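November, living room set, 2:50 pm

Back on teleop with Fuad Woldegiorgis today, and we got 23 good takes of the table cleanup task before lunch ran long (my fault, I went looking for noodles!). The new leader arms are so much nicer than the old Talau pair, though the left one still lags a little when I turn my wrist fast.

Biggest lesson so far: go slow near the table. When I rush, the recording is full of little corrections, and the policy learns every one of them. Fuad wants the water bottle left upright at the start of each take, fine by me.
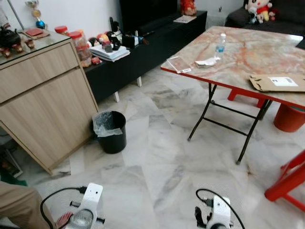

Tossed 2 takes where I forgot to open the gripper all the way before backing off. I've started saying "open" out loud, which helps, even if it makes me sound silly.

Still to do: check the left cable clip, rename the Keletti folder, and ask whether we want the wastebasket moved between takes or kept by the cabinet.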